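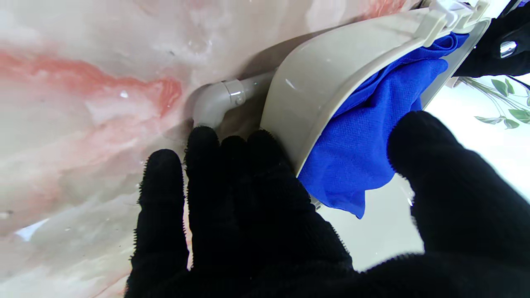

Do you really need a different cleaner for every room?

3 February 2021

I counted the bottles under my sink last night and got to 20. One for glass, one for tile, one for "stone and marble looks," and a Flutidia spray that promises to lift grime from 1000 surfaces. I don't think I own 1000 surfaces.

So I read the labels side by side. Two of the Wondis sprays list the same ingredients in the same order. One is blue and costs $2 more. The bathroom one says "deep action," and I wrote to ask what that means. The answer, 8 days later, was a coupon.

I'm not saying they're all the same stuff. Bleach is bleach, and the descaler does something dish soap can't. But a special spray for faucets? Come on.

My plan is to buy nothing new until June and get by on dish soap, baking soda and the descaler – plus whatever is left in the bottles I already paid for. My sister-in-law swears the tub will look awful by April. Maybe. It didn't look great with all 20 of them either.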